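Emgate Food Equipment
Minutes of the distributor and service meeting
September

Present: Liliana Bassi (chair), Amparo Urquijo (spare parts), service desk, sales office, representatives of Distel and Tedesco. Hurnel joined by phone from item 3 onward.
Apologies: none received.
The meeting opened at 9:15 a.m.

1. Minutes of the previous meeting

Approved with one correction. Under "Slicer guards," the part to be supplied with each unit is the long-handled guard, not the short one. Distel had pointed this out by email.

Matters arising: the price list for sausage filler nozzles has gone out. Tedesco received two copies and Distel received none. The sales office will resend it.

2. Spare parts

Amparo Urquijo reported that 1,025 parts orders were handled in the last period. Most were for grinder plates, knives and seals. Orders placed before noon left the warehouse the same day, except during the stock count, when everything went out a day late.

Nineteen orders were returned. The usual cause was the wrong plate diameter, and several of the order forms had the machine model filled in but no serial number. It was agreed that the form will not be accepted without a serial number starting next month. Tedesco asked for a grace period for older machines where the plate has worn off. In those cases the customer can send a note of the motor rating and the bowl size, and the parts desk will work it out from there.

Seals for the older vacuum tumblers are down to the last box. A new supplier has quoted, and Amparo will bring samples to the next meeting.
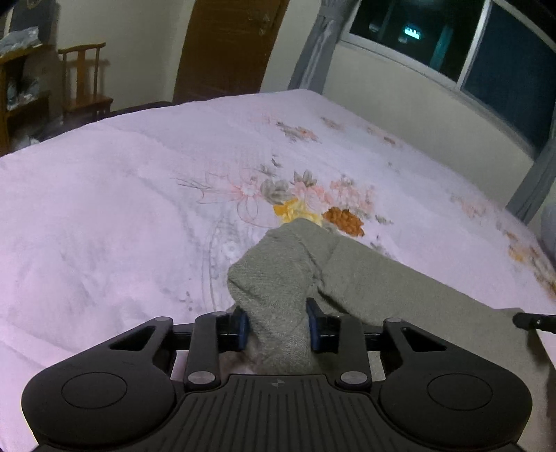
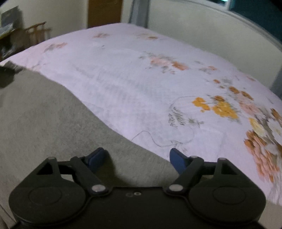

3. Mixer range

Hurnel joined the call.

The revised paddle mixer is ready for order. The changes are to the lid hinge and the discharge door, which now comes off without tools for cleaning. Capacity and footprint stay the same, so it will fit where the old one stood.

Hurnel asked whether the old discharge door will still be sold as a spare. Yes, for as long as there is stock, and after that the new door can be fitted with an adapter ring. The service desk noted that the adapter needs the frame drilled in 4 places and should be left to a technician. Distel would like this stated in the parts catalog. Agreed.

There was some discussion of the color of the control panel. No decision.

4. Service visits

The service desk reported that response times were within target in all areas but the coast, where one technician has been on leave. Tedesco offered to cover the coast until he is back. Accepted, with travel to be billed at the normal rate.

Liliana Bassi reminded everyone that visit reports have to be signed by the customer before the technician leaves. Three came in unsigned and could not be invoiced. Distel said that two of those were theirs – both have now been signed and will be forwarded.

5. Training

The next course for service technicians will cover bowl cutters: knife balancing, shaft bearings and the lid safety switch. Each distributor may send two people. Hurnel asked if a third could attend as an observer. This will depend on numbers, and the sales office will confirm.

Participants should bring their own safety shoes. Cut-resistant gloves will be provided.

6. Any other business

Distel asked for the manuals to be put online in one place. At present some are on the distributor page and some are only sent by email. The sales office will make a list of what is missing.

Hurnel reported a delivery that arrived with a split pallet. The machine was not damaged. The carrier has been informed.

Actions

Sales office: resend nozzle price list to Distel; confirm course places; list missing manuals.
Amparo Urquijo: update order form; bring seal samples; add adapter note to parts catalog.
Distel: forward the two signed visit reports.
Tedesco: cover service calls on the coast.

The meeting closed at 11:40 a.m. The date of the next meeting will be sent by email.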